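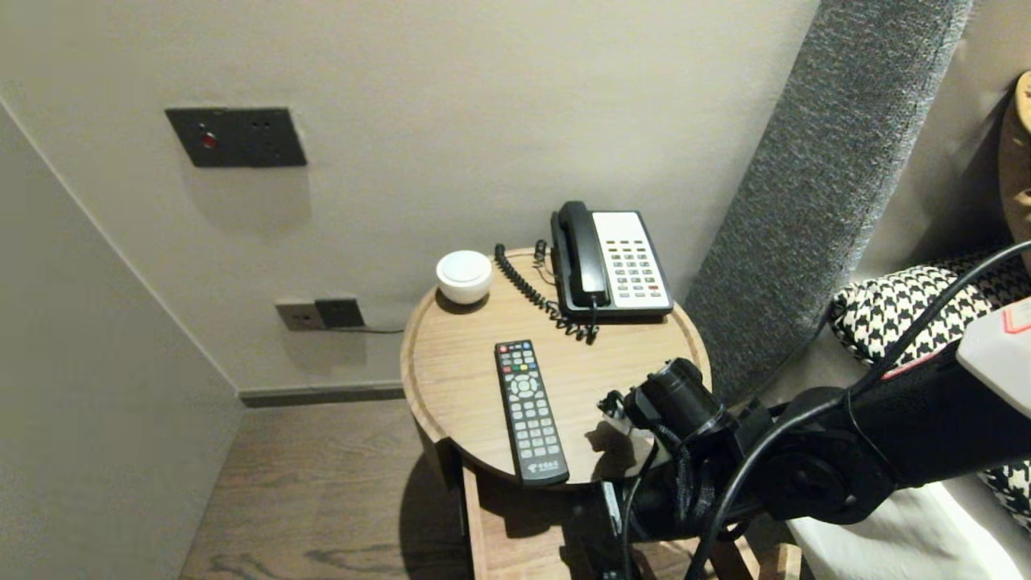
Table de chevet ronde Pernine, plateau à rebord, teinte chêne clair. Téléphone et télécommande non fournis.

Chevet rond PERNINE
Collection Osorton, chambres d'hôtel et chambres d'amis
Réf. Pernine, teinte chêne clair

La table de chevet est le meuble le plus maltraité de la maison. On y pose un verre d'eau sans regarder, on y cherche ses lunettes à tâtons, on y abandonne trois romans commencés et un chargeur qui n'est plus compatible avec rien. La Pernine a été dessinée pour encaisser tout cela sans faire d'histoires.

Son plateau est rond, ce qui épargne les tibias, et bordé d'un rebord relevé qui retient les stylos, les bagues et les comprimés décidés à rouler sous le lit. Le rebord ne retient pas le chat. Nous avons eu des questions à ce sujet.

Le dessin est de Rekha Sachdeva, qui avait d'abord proposé un modèle carré. Girish Pant, à l'atelier, s'est cogné au prototype deux fois dans la même matinée et le carré a été abandonné avant midi. Il reste un exemplaire de ce prototype dans nos bureaux, sous une plante verte, contre un mur où personne ne passe.

Ce que vous recevez
Un plateau monté, un piètement, un sachet de visserie et une clé. La notice tient sur une page, dessins compris. Comptez le temps d'un café pour l'assemblage, ou de deux si vous commencez par visser le piètement à l'envers (c'est possible, nous avons vérifié).

Finition
Le plateau est protégé par le vernis mat Vurnska, que nous utilisons sur toute la collection Osorton. Il supporte bien les tasses, moins bien le dissolvant, et pas du tout la bougie renversée. Un chiffon humide suffit pour l'entretien courant. Les éponges abrasives laissent des traces circulaires assez décoratives, mais que la garantie ne couvre pas.

La teinte chêne clair varie un peu d'une série à l'autre. Si vous en voulez deux pour encadrer un lit, commandez-les ensemble. Les clients qui achètent la seconde six mois plus tard nous écrivent en général avec des photos prises sous une ampoule jaune.

Versions
Pernine simple : piètement ouvert, pour ceux qui n'ont rien à cacher.
Pernine tiroir : un tiroir sous le plateau, sans poignée apparente, fond feutré.
Pernine hôtel : la version tiroir avec patins renforcés et passe-câble à fixer à l'arrière. Le passe-câble est une petite pièce très laide et très utile.

Professionnels
La Pernine hôtel se vend par lots de 9. On nous demande souvent pourquoi 9 : c'est ce qui tient sur une palette sans que le transporteur nous téléphone. Au-delà de 1 000 pièces, la teinte peut être adaptée à vos têtes de lit ; envoyez-nous un échantillon du tissu, pas une capture d'écran.

L'hôtel Nautiyal en a équipé toutes ses chambres en juin. La gouvernante nous a fait remarquer que le rebord ramassait la poussière dans l'angle intérieur. Elle avait raison, et l'angle est désormais arrondi sur les nouvelles séries. Elle nous a aussi signalé que la lampe livrée avec l'ancien mobilier était hideuse, mais nous n'y sommes pour rien.

Questions reçues
Peut-on s'asseoir dessus ? Non.
Peut-on s'asseoir dessus juste pour mettre ses chaussettes ? Non plus.
Le tiroir ferme-t-il à clé ? Non, et la serrure en option n'est pas prévue. Pour les secrets, il existe des meubles plus sérieux.
Convient-elle à un lit très bas ? Elle sera plus haute que votre matelas. Certains aiment, ils ont l'impression d'être au comptoir.
Existe-t-elle en noyer ? Elle a existé. Les retours disaient « trop sombre », y compris ceux des clients qui avaient demandé du sombre.

Livraison et retours
Livraison au pied de l'immeuble. La montée à l'étage est possible sur demande, à préciser à la commande et non au livreur, qui a déjà sa journée dans les jambes. Retour accepté si le meuble n'a pas été monté et si le carton est encore un carton.

Disponibilité
Pernine simple et Pernine tiroir : en stock. Pernine hôtel : sur commande. La première série de 3 000 pièces est épuisée, la suivante porte l'angle arrondi et un sachet de visserie qui contient enfin une vis de rechange.

Voir aussi : banc de bout de lit Osorton, miroir rond Osorton, patins feutre (lot).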